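Two-armed robots still slow at small chores, Zurnau trial finds

08/10/2019

A robot with two arms can pick up a small part and hold on to it. Getting it to do a whole job from start to finish, at a speed a shop owner would pay for, is still some way off.

That is the early word from a trial run by Zurnau, a small automation firm that has spent the past 6 months teaching two-armed machines to do fiddly bench work. The jobs include sorting fuses, packing parts into boxes, folding tea towels and clearing a breakfast table.

Hervé Lebrun, who leads the trial, said the results were better than he expected in April, when the work began, but not good enough to put in front of customers.

"People see a robot weld a car door and they figure it can unload a dishwasher," Lebrun said. "The car door is in the same place every time. A fork isn't."

The firm set out to make 2,000 attempts at bench tasks. It has finished 900 of them. Lebrun would not give a success rate for the full set, saying the attempts so far were weighted toward the easier jobs.

Fuses have been a favourite test. They are light, hard to grip and have to go in the right way, much like the loose bits that turn up in repair shops and kitchen drawers. A worker at a parts counter handles them without looking. For a machine, one has to be found, pinched at the right spot and lined up with a slot, often while the other arm keeps something else steady.

Lebrun said the pinch is mostly solved. Lining up is where time goes. If a part sits a little crooked in the fingers, the robot may have to put it down and start over, and sometimes it does not notice that anything is wrong.

"A person feels it and gives it a little turn," he said. "We are trying to get that little turn. It's most of what I work on."

Cloth is harder again. Tea towels change shape each time they are touched, and the machines have trouble telling a corner from a fold. The towel work has been put off until the new year.

Among those watching is Montoya, an auto parts wholesaler that would like help with its returns desk. Boxes come back half full, with pieces mixed up, and staff sort them by hand at the end of the day. The company has told Zurnau it does not need a fast machine, only one that can be left alone.

So far none of them can be. Every session has had staff close by, ready to stop the arms or move a part that has gone astray. Lebrun said that would have to change before anyone talks about price.

The care sector has asked as well. Serkow, which runs assisted living homes, sent two managers to visit in the spring. They were less interested in fuses than in whether a robot could set out a meal tray or pick a dropped pill off the floor. The trays went fairly well. The pills did not.

Kusto, a cleaning contractor, looked at the project and decided to wait. A manager there said the firm's crews already work in rooms that are never laid out the same way twice, and that a machine fixed to one table was of no use to them.

Staff at Montoya have had questions of their own, mainly about jobs. The company said it has trouble filling the returns desk on evening shifts and would move people to the front counter if a machine ever took over the sorting. It has made no order.

Lebrun said he gets asked at family dinners when he will bring one home to do the dishes. He tells them a shop floor will come first — the light is good, the bench is the right height and the same few parts come through all day. Homes have pets, stairs and cupboards that stick.

The remaining attempts are to be run over the winter, with more weight on jobs that need both hands at once. Zurnau plans to publish its figures when all 2,000 are done, including the failures.

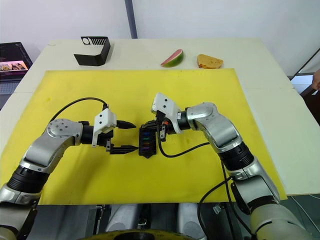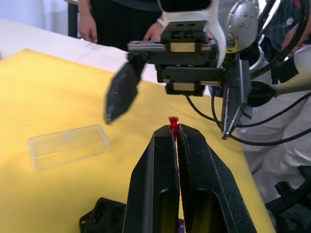
Robot arms at work over a yellow-covered table. In the first picture a gripper holds a fuse box; in the second, a small red piece is pinched between two black fingers, with an open clear box on the cloth.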